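Renzo Lo Presti
Sun 12 January

1/ I finished "The Salt Clerk" by Henrique Valente last night and I want to write down what I think before I read what other people think. It will be a long thread, sorry. Mild spoilers until post 9, then a big one, and I will warn you.

2/ First, the facts. It is a crime novel, 579 pages in the English edition. The town is called Plernel, on a coast which is never named. A clerk at the Teixeira salt works finds that the books for November do not add up. One week later his manager is dead in the drying shed.

3/ I bought it because of his first novel, "Irine", which I have read two times and given to three people. "Irine" was short and angry and it had no detective at all. So my expectations were high, maybe too high, and I try to be fair about this.

4/ The good part: the first hundred pages are excellent. Valente knows how an office works. People steal each other's chairs. They are polite in a way that frightens you. There is a chapter which is only a meeting on overtime and I read it standing up in my kitchen.

5/ The clerk is a very good character. He is called Nusik, only this, we never learn if it is a first name or a family name. He is not brave and not clever with people, but he cannot leave a wrong number alone. I believed in him from the first page.

6/ Then the inspector arrives from the capital and for me the book goes down. She drinks, she is divorced, she does not sleep. I have met her in so many other books. Nusik disappears for 90 pages and I missed him the whole time.

7/ The money. The missing sum is 3,000. Everybody in the town behaves as if this was a fortune, and perhaps in that year it was, but the author does not tell us which year. There are telephones but I saw no television. I would have liked one small date somewhere.

8/ A word on the translation, by Ngaio Cartwright. I read some chapters beside the original and her work is careful. The dialogues sound like real people talking. She keeps the long sentences long, and I am thankful. If the middle is slow, it is slow in the original too.

9/ NOW THE SPOILER. Please stop if you want to read it.

The killer is the brother of the ferryman. He has spoken in exactly one scene before, to ask for a match. I went back to look for the signs and I found very little. I do not need to guess the ending, but I want to feel that I could have guessed.

10/ End of spoiler. The last chapter is again with Nusik alone, at his desk, and it is beautiful. Four pages. It made me a bit cross, to be honest with you, that the same man who wrote these four pages also wrote the car chase.

11/ My score is 3 out of 5. If you never read Valente, begin with "Irine". If you already love him, wait for the paperback, the hardback is heavy and the print is small.

12/ @ Njoroge Waweru asked me yesterday if it is better than "The Lower Harbour" by Duarte Mota. They are both long (Mota has 772 pages!) and both have a port and a dead manager. I prefer Mota for the plot and Valente for the sentences. For a train journey, take Mota.

13/ Next I will read something thin. Suggestions are welcome, under 200 pages please, and no inspectors.
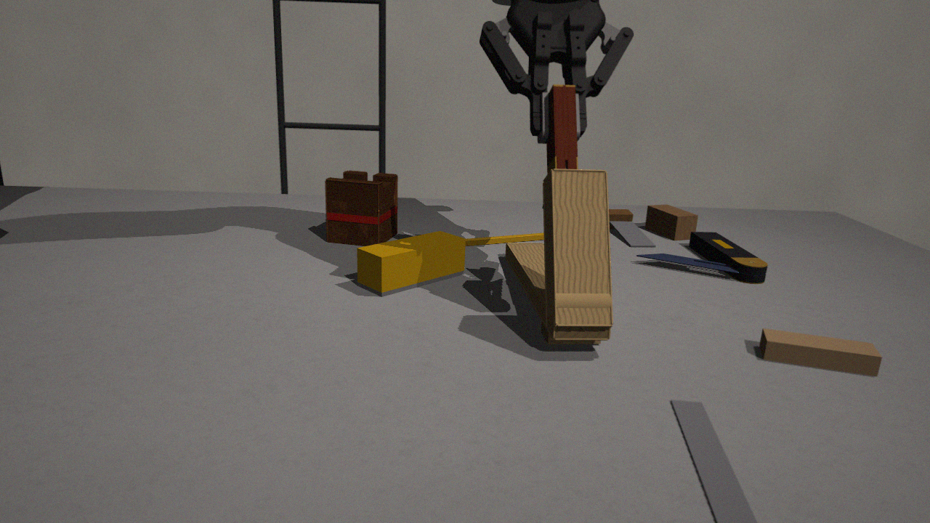

Black gripper with an upright reddish-brown bar between its fingers (computer render)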